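# The render farm in the spare room

Islow has two ambitions: to finish a short film about a lighthouse, and to have a spare room again. Neither is going well. The film runs to 2208 frames, and the studio, Flistutis, renders them on whatever machines its friends have thrown out.

The trouble began with the sea. Rastora, the plug-in everyone recommends for water, makes lovely waves and then forgets them overnight. By June the studio had a folder of 1000 finished frames in which the tide came in twice and left once.

The cure was to bake the simulation to disk before touching a single light. It's on the second page of the manual, a page the studio had been using as a coaster.

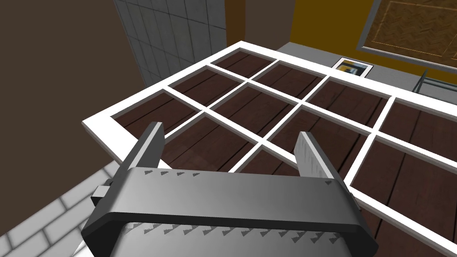
Baking eats storage, of course. The cache for one modest wave is bigger than everything else in the project, lighthouse included, and the fan noise at 2 in the morning has been compared to a hovercraft. Liyanage, the sound studio down the road, has asked for a recording of it.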